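Swap Shelf and Lost Property: Changes from June

The shared office on the second floor of the Foley building has had a swap shelf for 5 years. It started as one bookcase by the stairs and now takes up most of the back hall. From June it will run under a few new rules, set out here so that everyone has them in writing. 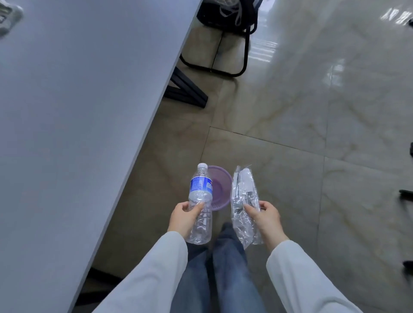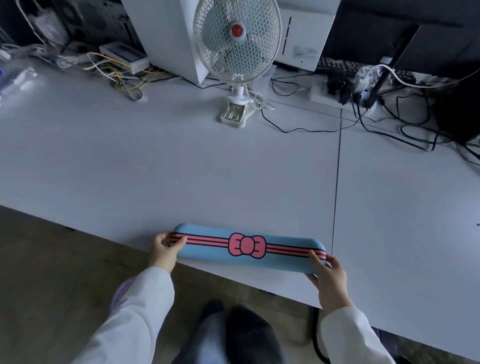
The main change is a time limit. Anything placed on the shelf now stays for 31 days and then goes to the Andanach thrift store on the corner, which has agreed to take one load a month. Until now things stayed until someone wanted them, and at the last clear-out we removed 94 items, most of them mugs, chargers and conference bags. Desk items move fastest. A padded wrist rest like the light-blue one with the pink bow will usually find a new desk within a day or two, and so will monitor stands, footrests and decent scissors. Books are slower, and printed manuals do not move at all. Please take manuals straight to the paper bin.

Tag what you leave. The tags are in the top drawer under the shelf, with a pen on a string. Write the day you left the item and whether it works. You do not need to put your name on it, but it helps with electrical things, as people often want to ask what a charger fits. Untagged items will be treated as lost property, which has its own box and its own rules.

Lost property is held at the front counter. Keys, cards, phones and glasses go in the locked drawer and stay there until claimed. Clothing and umbrellas are kept for 2 months. Food containers are kept until the end of the week and then thrown out, washed or not. We had a long discussion about this at the spring meeting and the view was fairly clear.

Some things should not go on the shelf at all:

Opened food or drink
Loose batteries
Anything with a cracked plug or bare wire
Medicines, including unopened ones
Furniture that will not fit through the back hall door

For furniture, post a note on the board by the mailboxes and leave the piece where it is until someone claims it. Last winter two filing cabinets sat in the hall for most of a month and the fire inspector mentioned them.

Sealed packs of napkins, paper cups and disposable utensils are fine, but they belong in the kitchen cabinet above the sink. That cabinet was restocked after the Plasisness open house and there is plenty in it, so check there before you buy more for a team lunch. Plates are running low.

The old sign-out sheet is being dropped. It was meant to show what people took, but it was filled in for the first few weeks and then left blank. If you want something, take it. If you take it and it turns out not to suit you, bring it back with a fresh tag and the clock starts again.

Printer toner is handled separately. Empty cartridges go in the Wavadix return carton next to the copier – full ones that no longer fit any machine here can go on the shelf with the model number on the tag.

The first thrift store pickup will be near the end of June, at 10 in the morning. If you have left something on the shelf and want it back, please collect it before then.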